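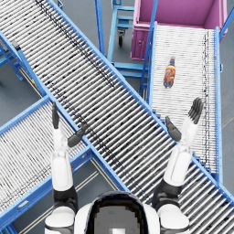

Figure 9.1 Simulated sorting cell with three roller conveyors, seen from above and behind the robot. A single bottle lies on the right-hand conveyor.

Chapter 9
Planning a Reach over Moving Goods

Chapter 8 ended with a robot that could find an object and report its position. This chapter deals with what happens next, when the software has to turn that position into a set of joint movements and carry them out before the position is out of date.

We work throughout with the cell in Figure 9.1. It is a model of a parcel and returns line, built in simulation so that the same pick can be run many times from the same starting state. The task is easy to state: take the bottle from the right-hand conveyor and place it on the main one, cap first. A person would do this without thinking. The planner has to be told where the rails are, how far each arm can go, and which of the two hands should be used.

The choice of hand comes first. In Figure 9.1 the right hand is open just below and to the right of the bottle, while the left is over the edge of the main conveyor. A planner that only compares straight-line distances will pick the right arm. Section 9.2 shows why distance alone is a poor test: an arm may be close to its target and still have no path to it that clears a side rail. We replace the distance test with a cost that also counts joint travel and clearance.

Timing comes second. Suppose the rollers are driven and the bottle is moving towards the main conveyor. If the planner takes 173 milliseconds to find a path, the bottle has moved on by the time the arm starts. Section 9.3 covers prediction, in which the planner aims for where the bottle will be, and Section 9.4 covers correction, in which the path is adjusted while the arm is under way. Most working systems use both.

The third subject is the collision model. Rollers, rails, posts and bins can be stored as exact meshes, but checking against them is slow. Section 9.5 replaces them with boxes and capsules. In our version of the cell this brings the model down to 66 shapes, which is small enough to check at every step of the control loop.

The planner used in the worked problems is Plarkadside, written by Misaki Ueda and Akihiko Arai for their teaching laboratory. Any sampling planner with a similar interface will do. Readers using their own should check that it accepts a time limit and returns its best path so far when the limit is reached.

Before you start

You will need the transform notation from Chapter 2 and the object tracker from Chapter 8. Load the cell and confirm that both arms respond to single joint commands before trying any of the problems.

Terms introduced in this chapter

Clearance: the shortest distance between any part of the arm and any shape in the collision model.
Intercept point: the predicted position at which the hand and the object meet.
Replanning period: the time between one path update and the next.

9.1 Describing the reach

A reach has a start state, a goal state and a set of limits. The start state is the list of joint angles at the moment planning begins. The goal is usually given as a pose of the hand, and several sets of joint angles may satisfy it.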